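Door tasks in occupied homes, what's your rule?

premby_tas
Writing up site rules for our collectors before November. Handheld grippers, head cam, ordinary houses. Main fight at our end is doors. Do we let people start an episode at any door or only ones on a checked list? Current draft says any interior door, lever or knob, as long as the householder has signed. I reckon that's too loose.

Fabbri31
Checked list, always. We had 134 episodes binned at Bonby becuase someone did a bathroom door with the family home. Signature doesn't cover that.

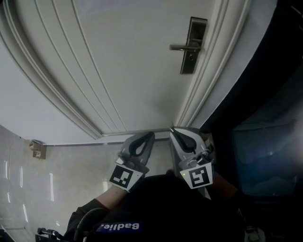
Fabbri31
Keyholes are what I'd add to your draft. Any door that can lock gets the key taken out and handed to the householder before the first take, and it goes on the sheet. Same for lever handles like that one with the keyhole in the plate under it, people forget those ones lock. Second rule, markers on both grippers checked before you go near the door, not after.

r_hunt
Disagree on the key. You take it out, someone pockets it, now there's a locked room and no key. Leave it in, unlocked, tape over it. Been doing that over 3 years.

Fabbri31
Tape marks paint. And it's in the footage.

r_hunt
Painters tape mate. Comes off fine.

aishwarya.p
Neither of you mentioned the other side of the door. Our rule at Domutar is a second person standing there, or no take. Kids, dogs, whatever. Also glossy tile = proper shoes, no socks.

premby_tas
Second person doubles my cost on 100 homes. Can't see that getting through.

aishwarya.p
Then knock and call out every take. Bare minimum imo

premby_tas
ok that I can write in. Key thing still open, will ask the insurer Monday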